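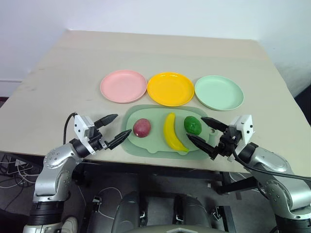
My first rule for a two-arm setup on the kitchen table (mine's a Vrabec pair) is to clear everything except the job. Plates at the back, tray up front, and keep your feet well away from those cables!

Rule two: go easy on the grip. Start low and creep up, and keep a hand near the stop button.
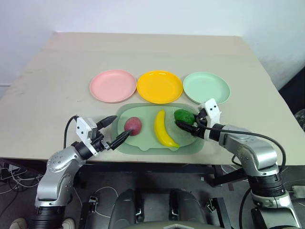 Butine wrote in that she never runs both arms at once until each has done the whole job alone. I'm stealing that one for September.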